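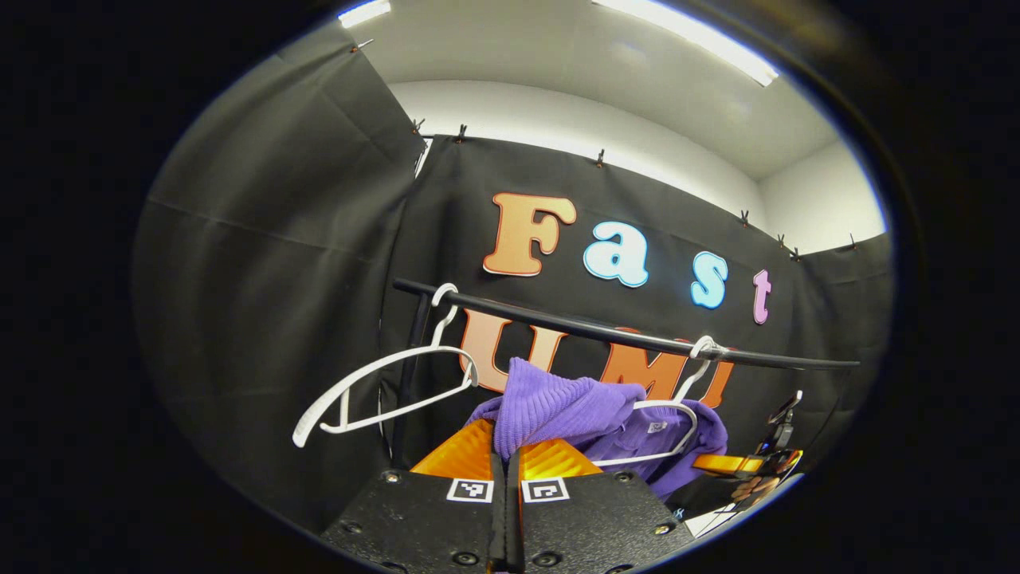
I spent most of February on the gripper width estimate in Weten, our small replay tool. It reads the tags on the fingers and turns the distance between them into an opening in millimeters. On most clips that works. The trouble starts when the fingers are nearly closed, as they are on the purple knit, and one tag drops out for a few images in a row. The old code held the last good value, then jumped. The policy learned the jump.

Fabian Hubmann suggested using whichever tag is left and mirroring it across the center line. I tried that first. It is fine if the camera mount is straight, and ours is off by 3 pixels, so I added a per-device offset that gets saved at calibration. Gaps longer than 200 ms are now marked invalid and the loader skips them.

I reran all 2,447 clips overnight. The old code had thrown out 405 of them and most came back. Fitriani Pangaribuan is going through the rest by hand – a lot look like plain motion blur, and I don't have a fix for that yet.

The change is on the Jerkgate branch. If you have your own calibration files, redo them before you pull. The old format still loads but the offset will be zero.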